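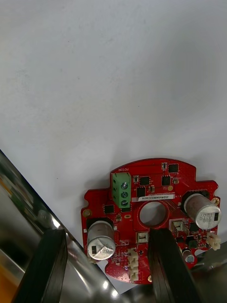
Setasmont has asked whether the second picking station needs to be bought in this funding period at all, or whether the first could be run for longer hours instead. It also asked for the cost of grippers and bins to be shown apart from the arm, and for a clearer account of what is being leased. This report answers those points first and then gives the position on spending.

Report to Setasmont on the Irnia sorting project
February 4, 2022

Longer hours

We looked at running the existing station into the evening. The arm can do it, but the site at Beltton closes its goods door in the afternoon and returned units stop arriving at that point. We would be sorting a backlog for the first few evenings and then waiting. Someone would also have to stay on site while the arm is moving, and that cost was not in the original budget. We have therefore kept the second station in the plan, but moved the order to May. By then we will have the figures from the current handling work and will know which gripper to specify.

If those figures are poor we will not place the order in May. We would write to you before then with a changed plan.

Arm and controller

Wouters has quoted for the same arm we have now, with a delivery time of 18 weeks from order. The previous quotation gave 11. They put the change down to the controller and say that the arm itself is in stock. We asked whether the arm could be delivered first and the controller later, and they would agree to this only if the full price were paid with the first delivery. We do not recommend it.

A different arm with a shorter delivery time was considered. It would need its own spare parts and a second set of training, and our staff would have to keep two lots of programs up to date. The saving on the purchase price would be used up by this within the first year.

Grippers and bins
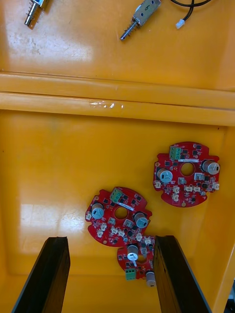
Bins were a single line in the original budget and were treated as something we could buy from any catalogue. This was a mistake in the planning. The type of bin affects how the arm can approach a part, how often two parts end up touching, and which fingers we need to order. The yellow bins we are working with have a raised rib across them, which lets us keep the solenoids in the smaller compartment and the red boards in the larger one. It does nothing to keep the boards apart from each other, and one can come to rest partly on top of the next. A flat insert with shallow pockets would deal with this for outgoing boards. It would not help with incoming ones, which will be tipped in, so the arm has to be able to cope with overlap in any case.

The costs as they now stand are as follows.

Gripper fingers, one set, with adaptor: £458
Bins and pocket inserts for one station: £512

Both prices are without VAT. The finger price is for the plain black type we use at present. A softer pad has been suggested for gripping near the capacitors, and Wouters will lend us a set to try before we decide. We would like one spare set of fingers held on site for each station. Wear has been slow, but a replacement set comes from the same supplier as the arm and we do not want to stop work for a small part.

The cost of the wrist camera is included in the arm quotation and is not shown again here. 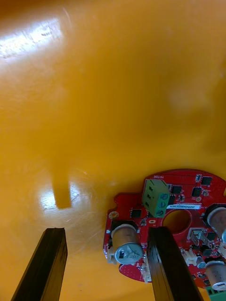 We have not included the cost of making new bins to our own design. The tooling charge is only worth paying for large numbers, and the two stations together would not come near that. If the other Irnia sites take up the same layout we would look at it again.

Leased items

Only the safety scanner and the compressor are leased. The arm, controller and bench of the first station were bought outright with the first payment. The lease on the scanner can be extended to cover a second one on the same terms, provided we give notice before the order is placed. The compressor is large enough for both stations and needs no change.

Position on spending

Spending on the first station is complete apart from the electrical inspection, which has been carried out but not invoiced. Staff time is slightly over the plan. Most of the extra went on setting up the part records for the circuit boards, as the serial labels are not all in the same format and had to be entered by hand at first. Travel is well under.

We ask Setasmont to agree to the following:

Moving the second station order to May, with no change to the total grant.
Using part of the unspent travel money for the bins and inserts.
Holding one spare set of fingers per station.

The floor plan for the second station has been sent separately. It shows the bench turned to face the wall so that the goods door can be reached with a trolley. Beltton has still to confirm the position of the power supply.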